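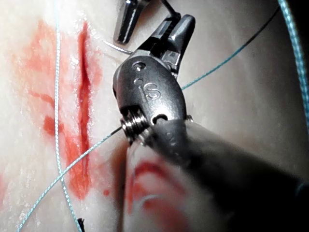
Wristed instrument and curved needle beside an incision.

A suture pad is a block of artificial tissue used to practice wound closure. The simplest pads have a single layer; others imitate skin, fat and muscle, and are sold in sets of 4 or 5. Most are cast in silicone. The Varnitz pad, introduced by Eviteck, is supplied with incisions already cut, and some courses add stage blood so that the edges are harder to tell apart.

The basic exercise is the interrupted stitch. A curved needle is passed through both edges of the cut, and the thread is drawn through until a short tail remains.

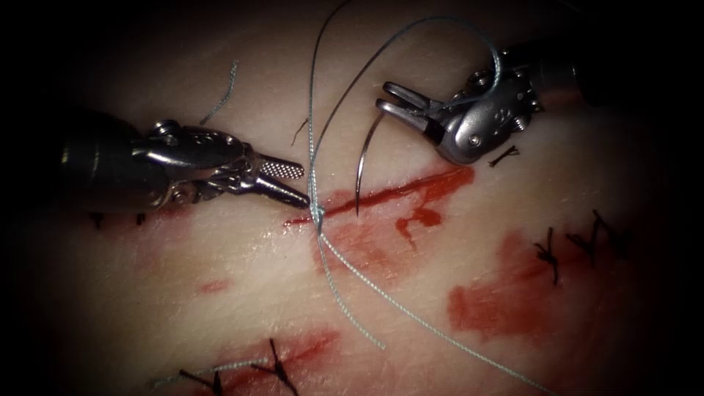 The knot is then formed by instrument tie - the long strand is wrapped around the closed jaws, the tail is grasped, and the two ends are pulled to opposite sides. Further throws are laid in alternating directions. Palacios recommends replacing a pad after 1,000 needle passes, as worn edges tear under tension.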